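9/24/26

**Community room in Dridmont gets its craft tables ready**

The Fjeld house in Dridmont is preparing its ground-floor room for the new season of craft afternoons. The first session for the public is planned for January, but members can already use the tables in the evenings.

The money came from the autumn market, which brought in 3,971 in total. From this sum, 476 was spent on small materials such as sticks, foil and paper. The rest is kept for heating and for two new lamps. 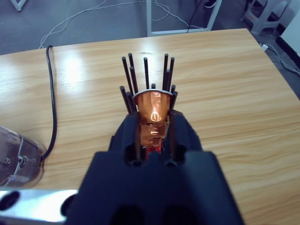 *Thin black rods in a holder with a copper-coloured cup, on the light wood-grain table.*

The tables have a pale surface, and members are asked to put a sheet of paper under their work when they use glue or paint. Glue must be taken off the same evening – old glue is very difficult to remove from the grain.

Bigger things may stay at the back of the table between two sessions, if there is still enough free space in front for working. Clear containers should be rinsed by the person who used them last. Residue on the walls makes it hard to see what is inside.

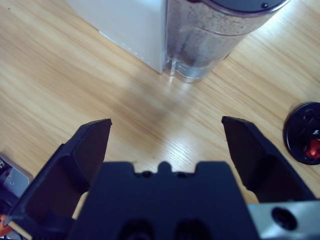 ## Places and times

Each table has four places. Registration is at the Berudine bookshop or at the door, and the fee is the same as last season. The Zadon group keeps its usual evening and will share the cupboard with the new groups – please write your name on your box.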